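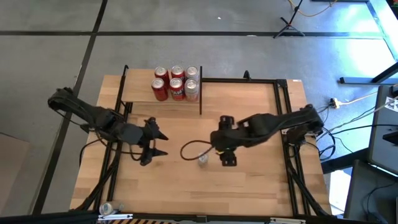 I gave up soda in July, which is the worst month to give up anything cold. My dentist, Dr. Hyun, had looked at my molars for a long time and then asked what I drank with lunch. I told her water. She waited. Myung-ja Hyun can wait longer than anyone I've ever met, and she had both hands in my mouth, so I eventually confessed to the cola.

The first 5 days were mostly headache. I was short with the cat and wrote an email to my landlord that I'm glad I left in drafts.

After that came the substitutes. Sparkling water tastes like a lemon once walked past the factory. Kombucha I finished out of spite. Iced tea was fine until I noticed I was putting three sugars in it and calling it progress.

My neighbor Nam-gil Tak quit years ago and recommends barley tea, cold, by the pitcher. He brought one over and stood in my kitchen until I drank a glass. It tastes like toast. I've now had it every day for six weeks and I still couldn't tell you if I like it, but the pitcher keeps needing a refill and I live alone.

I did slip once, at a gas station, 30 miles from home with the air conditioning broken. It was far too sweet and I drank all of it.

Next checkup is in the fall. I've been flossing too, though I plan to let Dr. Hyun find that out for herself.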